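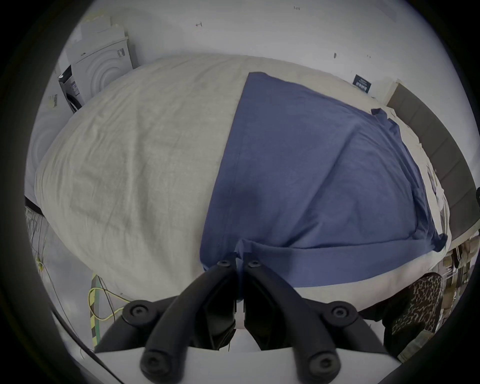
The question of how often bedding ought to be changed was raised again in May, when the Karkham household review was brought up to date. The review is kept by the present author with the help of Mirjam Prins, and covers two bedrooms and a box room. The previous rule allowed 11 nights between changes in winter and eight in summer. A cream duvet such as the one on this bed shows marks sooner than a dark one, and the summer interval has accordingly been applied to pale covers all year.

Washing at 45 degrees was considered and set aside, as the machine at Karkham offers only 40 or 60. Sheets and pillowcases will continue to be washed at 60. Duvet covers will be washed at 40, turned inside out and buttoned. Lilla Sipos has written to propose that pillows be aired on the landing each morning before nine. The proposal has been accepted for a trial period, the landing window being kept open in dry weather only.

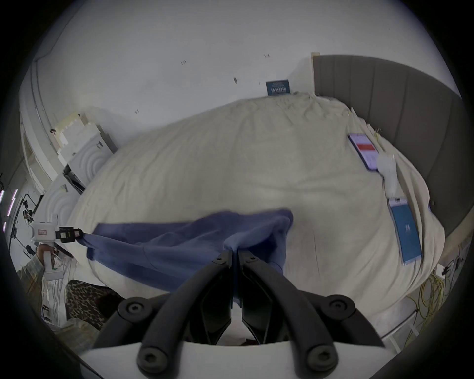 *The blue cloth on the bed, with the grey headboard behind.*

Readers who wrote in on the subject of wool blankets are thanked for their letters. Mr Szalai's objection to mothballs has been noted, and cedar blocks will be used in the chest until the autumn.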